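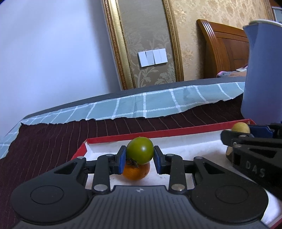 Figure 4. Open box, small green fruit resting on an orange fruit.

4. Filling the box

This section covers filling the Bakos shallow fruit box for short-term keeping and for hand delivery. It applies to the red cardboard box with white interior. For folding the flat sheet into a box, see Section 3. For the deep box, see the separate Farinby guide.

4.1 Before you start

You need the following:

Box base, folded and closed at all corners
Lid (supplied flat with the base)
Liner sheets, white
Soft dry cloth
Kitchen scale
Pencil and one contents card per box

Let a newly folded box stand empty for 24 hours before filling. The corner tabs are glued, and the glue reaches full strength in that time. A box that has been folded and stored since an earlier season does not need to stand again, but check the tabs before use.

CAUTION: Do not use a box with a split corner, a soft floor or a stain that has gone through to the outside. Tape does not restore the strength of the floor.

4.2 Choosing a surface

The box can be filled on a table, a counter, a chest or a bed. Any surface will do if the floor of the box is supported over its whole area.

1. Clear a space larger than the box on all sides. Fruit that has been taken out during sorting will need somewhere to go.

2. On a bed, smooth out the top cover before putting the box down. A fold or seam under the box will tilt the floor, and round fruit collects on the low side.

3. Set the box down with the open side up.

4. Press lightly on the center of the floor with a flat hand. If the floor sinks, slide a tray or a large book under the box.

5. Move pillows, bags and folded bedding away from the side you are working from.

Note: On a soft surface, do not lean on the bed with one hand while placing fruit with the other. The box moves with the mattress.

Note: A dark washable cover is the best choice. Persimmon juice marks light bedding and is hard to remove once dry.

4.3 Preparing the fruit

1. Check each fruit on all sides, including the underside. Put aside any with broken skin, mold or a wet spot.

2. Wipe with a dry cloth. Do not wash fruit before boxing. If it has already been washed, leave it on a rack until the skin and the area around the stem are fully dry.

3. Leave the calyx on persimmons. This is the dry, leaf-like cap at the stem end. Pulling it off opens the flesh.

4. On citrus, trim any stem that stands above the skin. A hard stem will puncture the fruit next to it.

5. Sort by firmness first, then by size. Color is a poor guide for mixed fruit. Some green fruit is ripe when green, and some orange fruit stays hard for a long time.

6. Weigh the fruit in the groups you intend to box together. Write the weight on the contents card.

4.4 Filling a single layer

The single layer is the standard arrangement and the only one recommended for soft fruit.

1. Lay one liner sheet on the floor of the box, or leave the white floor bare if the fruit is firm and dry. The liner is optional for a single layer.

2. Place the largest fruit first, near the center. Persimmons go in with the calyx facing up, so that the shoulders of the fruit stay clear of the floor.

3. Place medium fruit along the sides. Leave a finger's width between each fruit and the wall.

4. Place small fruit in the back corners.

5. Tilt the box slightly toward you, then away. Fruit may shift but should not roll from one side to the other. If it rolls, fill the gap with a crumpled liner sheet.

6. Look across the box at the level of the rim. Nothing should stand higher than the walls if the lid is to be fitted.

CAUTION: Lower fruit into place and release it when it is resting on something. Dropping it even a short distance bruises the underside, where the damage will not be noticed until the box is emptied.

4.5 Placing small fruit on larger fruit

A small, firm fruit may be set on top of a larger one when the box is to stay open. See Figure 4 for the position, with the calyx of the lower fruit just beneath the green one. This arrangement saves floor space and is often used for display.

1. Check that the lower fruit is firm. Press beside the calyx with a thumb. If the skin gives, use a single layer.

2. Turn the lower fruit until it sits without rocking.

3. Hold the small fruit by its sides, at its widest point. Do not grip it by the top.

4. Lower it until it touches. Shift it slightly to find the point where it rests without support.

5. Open your grip evenly on both sides. If one side lets go first, the fruit is pushed off center.

6. Wait a moment before moving to the next fruit. If it starts to roll, take it off and place it on the floor of the box.

Note: Do not stack more than one fruit on another. Do not stack in a box that will be carried.

Note: Before the box is closed or moved, stacked fruit must be taken down and placed in a single layer.

4.6 Mixed contents

Different kinds of fruit can share a box for a short time. The following combinations have given acceptable results:

Firm persimmons with tangerines – keep apart from each other with a liner strip if the box is closed
Tangerines with limes – no separation needed
Small green plums with any firm fruit – check every day
Yellow pears with firm persimmons – ripening is faster, open box only

Do not box ripe apples with fruit that is meant to stay firm. Do not box onions, garlic or potatoes with fruit in any combination.

If you do not know what kind a fruit is, treat it as soft fruit and place it in the single layer near the front, where it can be checked without lifting anything else.

4.7 Weight limits

The limits below are for the base as folded in Section 3, dry and undamaged.

Load placed on the closed lid: 600 grams maximum
Boxes stacked on one another: none when filled, 11 when empty
Carrying by one side wall: not permitted, filled or empty

Carry the box with both hands under the floor. On a bed or sofa, slide one hand under from each side before lifting. Do not drag the box across a blanket. The lower edge catches on the weave, and the front wall can open at the corner tabs.

4.8 Fitting the lid

1. Take down any stacked fruit (see 4.5).

2. Lay one liner sheet loosely over the fruit.

3. Fit the lid over the back wall first, then the sides, then the front.

4. Press at the corners only. Pressing in the middle of the lid puts load on the fruit.

5. Slip the contents card under the edge of the lid at the front.

If the lid rises at one corner, remove it and look for a fruit standing too high. Do not force it.

4.9 Keeping and checking

Keep the open box in a cool room out of direct sun. A bedroom without heating is suitable in February. A closed box should not be kept for more than 72 hours without being opened and checked.

1. Remove the lid and the top liner sheet.

2. Check the fruit in the back corners first. Air moves least there.

3. Turn each fruit once and put it back in a slightly different place.

4. Remove anything soft and use it the same day.

5. Feel the floor of the box. If it is damp, move the fruit to a dry box and discard the damp one.

6. Write the check on the contents card.

Where one person fills the boxes and another checks them, the card should carry both names. The sample card in the back of this guide is filled in for a box packed by Fanni Nyitrai and checked on Monday by Jolán Szalai. Copy the layout, or write the same entries on plain paper.

4.10 Problems during filling

Fruit rolls to one side
The surface is not level, or there is a fold in the cover under the box. Take the fruit out, lift the box and smooth the cover. Add a tray if the surface is soft.

Small fruit will not stay on the larger one
The lower fruit is sitting at an angle, or the calyx is raised on one side. Turn the lower fruit. If this does not help, choose another, or place the small fruit on the floor.

Walls lean outward
Too much fruit in the layer, or a corner tab has come loose. Remove fruit from the side that leans. If the wall does not return, refold the corner as described in Section 3 and allow 24 hours before using the box again.

Marks on the white interior
Dry marks can be left. Sticky marks should be wiped with a barely damp cloth and the box left open until dry. Cleaning agents must not be used on the interior.

Liner sheet sticks to the fruit
The fruit was boxed damp, or the skin has broken. Remove the sheet slowly. Fruit with broken skin does not go back in the box.

4.11 Emptying and storing the box

1. Take out small fruit first, then the fruit along the sides, then the center.

2. Remove the liner and shake out stem pieces and loose calyx leaves. Do this away from the bed.

3. Leave the box open for 24 hours.

4. Store it folded out or stacked empty, within the limit in 4.7, in a dry place off the floor.

Boxes that have held moldy fruit must not be reused. Plain cardboard parts can go with paper recycling after the liner is removed. Replacement liners and contents cards are ordered from Serkon under the part name Stirkedgate, in the size printed on the underside of the lid.

Continue with Section 5, Delivery by hand.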